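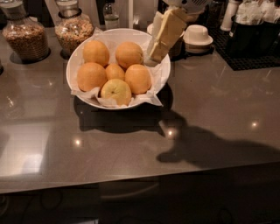 Home Markets Companies Earnings Opinion Newsletters

Search articles, tickers, topics Go

An afternoon at Cistimmont, where the growth is always next quarter

By Soledad Figueroa
January 16, 2024

Cistimmont invited investors and a handful of reporters to its Trorden plant last week, a few weeks before it reports results for its fiscal second quarter. The company makes packaging for frozen food and has spent the past year telling the market that it is turning into something more profitable. The visit was meant to show us how.

It began with slides. Management went over the first quarter again, in which revenue missed the analyst consensus and adjusted earnings beat it. The beat was on one slide in large type. The miss was in a footnote on the same slide, along with the list of items that had been adjusted out: severance, a warehouse lease, and "network alignment costs." I asked what the last one covered. Mostly freight, I was told. Freight seems like an ordinary expense for a company that ships boxes.

The tour itself took 45 minutes and was well run. We got safety glasses and earpieces, and our guide, a shift manager with a dry manner, was more useful than the slides. The plant has 8 production lines. Six were running when we walked through. One was down for a changeover and the other, he said, was "waiting on orders." That phrase did not come up upstairs, where the official line is that demand is healthy across all regions.

Most of the time went to Civero, the coated board that Cistimmont is counting on to lift margins. It costs more to make than the old product and sells for more, and the company says customers like that it can go in with paper recycling. Perhaps they do. What I wanted was the share of revenue it brings in now, and the answer was that Civero is reported inside the specialty segment and won't be broken out "at this stage." It was not broken out last May either, when the same question came up on the call.

There is also Um, the ordering software the company launched for smaller customers. We watched a demonstration on a laptop in a hallway. It looked fine. It lets a buyer reorder boxes and see a delivery date. Cistimmont says Um has 1,835 registered accounts, and when somebody in the group asked how many of those had placed an order in the last quarter, the head of the unit said she would follow up by email. I have not seen the email.

I don't want to be unfair to the place. The floor was clean, people knew their jobs, and the older lines looked better kept than some newer ones I have seen at competitors. The finance chief stayed a full hour for questions and did not dodge all of them. He said plainly that volume was down from a year earlier and that price increases had covered the gap. He also said there was not much room left to raise prices.

That last remark deserves more attention than it got. Take price away and the forecast rests on Civero, which has no disclosed numbers, and on cost cuts, which so far have produced a lot of adjustments – and not much cash. Roughly 2 percent growth for the full year is the target management repeated at lunch. The first quarter came in below that, and no one offered a reason the second would be different beyond an easier comparison.

Two analysts on the bus back thought the stock looked cheap. Both had thought so in May, at a higher price. I would wait for the cash flow statement, and for the specialty segment to be split in two.

Previous Next More in Earnings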